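Scooter Dulby : une semaine de location, de la côte aux petites routes

En septembre nous avons passé une semaine dans un gîte près de Nurnetard, sans voiture, et nous avons loué un scooter Dulby 125 chez Dresumer, à deux pas de la gare. J'avais lu peu d'avis en français sur ce modèle, alors je mets le mien, avec ce qui va et ce qui va moins.

Prise en main

L'agence ouvre à 9 heures. Il faut le permis, une carte bancaire au nom du conducteur et un peu de patience : nous sommes repartis à 11 heures passées. L'employé a fait le tour du scooter avec nous et noté les rayures sur une fiche. Deux casques sont compris, un antivol aussi. Le top-case est en supplément et je le conseille, car l'espace sous la selle n'accepte qu'un casque jet.
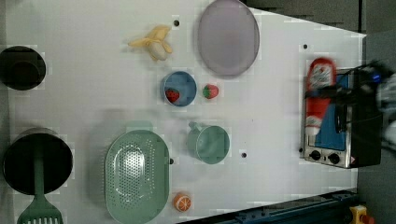

Le moteur démarre au quart de tour, même le matin. À deux, avec un sac, il monte sans problème jusqu'au phare, mais dans les lacets après Lindsay il peine un peu et on se fait doubler. Sur le plat on tient 80 km/h. Les freins sont francs à l'avant, mous à l'arrière. J'ai demandé un réglage le deuxième jour et c'était mieux.

Confort

La selle est large et plutôt ferme. Pour le conducteur, rien à dire. Pour le passager, les repose-pieds sont placés trop haut et ma femme avait mal aux genoux au bout d'une heure. Nous avons fini par couper les trajets : café à Lindsay, baignade, retour par l'intérieur. Le pare-brise est court. Je fais 1,85 m et je prenais le vent en plein visage. Pas de prise USB, donc prévoir une batterie si vous naviguez au téléphone. Le support fourni par l'agence tient bien, même sur les pavés du vieux port.
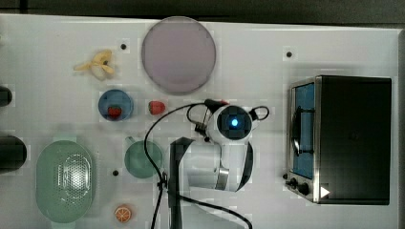

Consommation et autonomie

Nous avons fait nos trajets avec un plein et demi. La jauge est pessimiste : elle clignote alors qu'il reste nearly rien à craindre pour une balade de l'après-midi. 13 euros pour le plus gros passage à la pompe. La seule station ouverte le soir est à la sortie de Nurnetard, côté zone commerciale.

Prix

Comptez 60 euros par jour en basse saison, assurance de base comprise. La caution est bloquée sur la carte et nous a été rendue 2 jours après le retour. Le rachat de franchise est proposé avec insistance au comptoir. Nous l'avons refusé, à chacun de voir.

Le stationnement est gratuit pour les deux-roues dans le centre, sauf sur le quai. Au gîte, nous le laissions dans la cour.
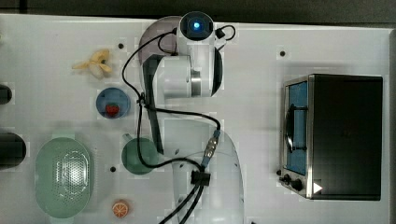 Plateau blanc et gobelet vert

Pour et contre

Pour : démarrage facile, freinage avant, antivol compris, agence proche de la gare.
Contre : place du passager, pare-brise trop court, attente au comptoir.

Pour une personne seule, je le reprendrais tel quel. À deux, je demanderais le modèle au-dessus, que Dresumer loue un peu plus cher et que nous n'avons pas essayé. Réservez par téléphone, le formulaire du site ne nous a jamais envoyé de confirmation.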